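When the gripper wouldn't let go

For almost 2 weeks in February, the simulated arm at Burkitz had one bad habit. It would reach into the bowl, close its fingers and then refuse to open them.

“I loved it, I'm sorry, it was the best bug we've ever had!” says the engineer who runs the household tasks project. “Every log said the fingers were open. The physics said otherwise, and the arm believed the log.”

The trouble showed up overnight, in a batch of 600 runs of a task the team calls Te Moana. By 4 a.m. the arm was hauling on the rim hard enough to trip its force limit, then clearing the fault by itself and hauling again.
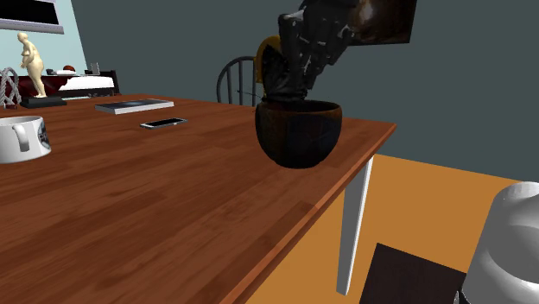 The Te Moana task in simulation, with the gripper at the bowl.

“That second part is the safety matter,” she says, leaning right in. “A stuck finger, fine, you fix it. But an arm that forgives its own fault? On real hardware, with your hand nearby, that's awful.”

The culprit was a contact setting changed in Uvia, their simulator, while the controller kept its old value. Resets now need a person to approve them, and 3 faults in a row end the batch.

“I'd happily talk about finger friction all day,” she says. “Next we're trying it with the mug, and I can't wait to see what breaks.”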